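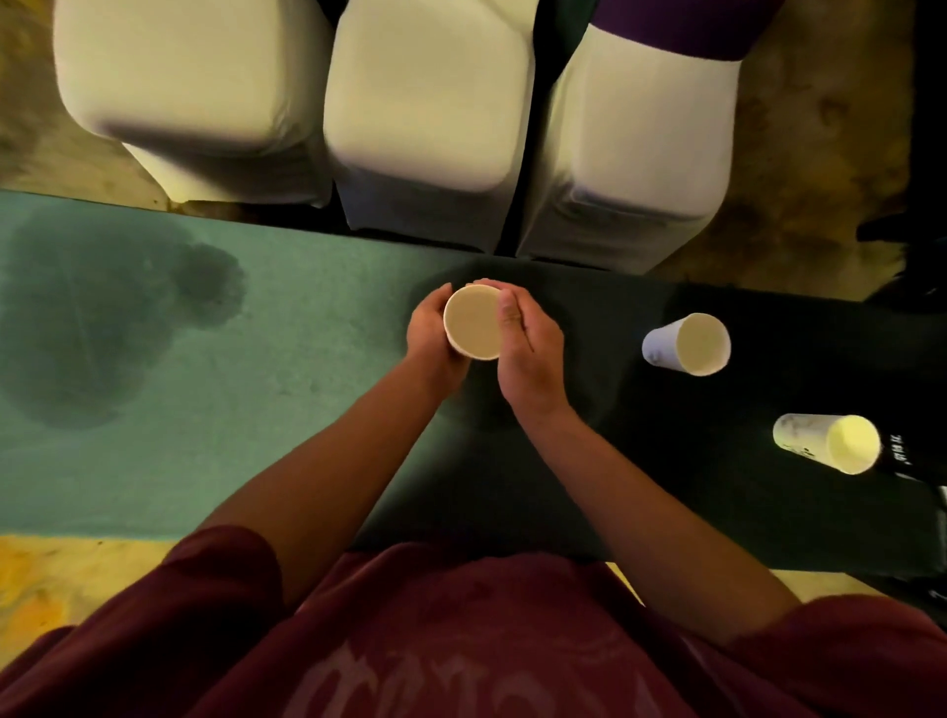
Paper cups on the long green table.

Week 6 handout: Loading, saving, and the player's patience
Course notes by Adi Sopacua, 2006-11-23

Welcome back, everyone. Last week we got as far as the cartridge and ran out of time just as it was getting interesting, so these notes pick up there and carry on into discs. Please read them before section, and if something is muddy, come and tell me - I rewrote the middle part twice and may well have made it worse.

A cartridge puts the whole game within easy reach of the machine. The level you want is there almost as soon as you ask for it. A disc holds far more, but a lens has to travel to the right spot and wait for the data to come around, and all that traveling adds up. Designers who moved from one to the other had to learn a new kind of housekeeping, and you can feel them learning it in the games of the middle nineties, with their long corridors and slow elevators and doors that take their sweet time opening.

Our main case this week is Ollgate, the student adventure you played in the lab. In its first build the harbor map was made of 2,275 separate files, and the drive had to hunt for each one. The team later packed them into a single archive, laid out in the order the player would meet them. The second build has more art in it, 2,529 pieces in all, and it still loads faster. Do sit with that for a minute, since your own projects will run into the same thing by the end of the term.

Saving is the other half of the story. Drillwood lets you save anywhere, and people who play it tend to save before every jump (I certainly do!). Oria only saves at the lighthouses, so the walk between two lighthouses becomes a little tense, and a player who is called to dinner is simply out of luck. Shokri used a 10-character password, and a smudged letter could cost you an evening. I have a soft spot for passwords all the same, having filled a good many notebook pages with them.

Terms to know: seek time, streaming, archive file, checkpoint, password save.

For section: play the first hour of Oria and write down where you stopped and why. Then pick one of those stopping places and sketch a different way to save there. A page is plenty, and handwriting is fine if I can read it.

Next week we move on to memory cards, so bring one if you still have one at home.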